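Part 3: Setting the timer on your Plarnow

I set mine at breakfast, when I'm half awake, so trust me, you can do this!

1. Hold the clock button until the display blinks.
2. Turn the dial to your start time. (Mine's 400 minutes after midnight – yes, it counts that way, and I grumble too.)
3. Press the dial once to save.

Caution: unplug it before you swap the backup battery.

Note: a power cut wipes step 2, so jot your number down.

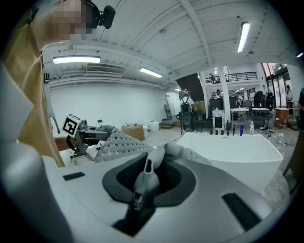 Refilwe Ngcobo: Mine kept its start time after a short outage, but the clock itself ran slow.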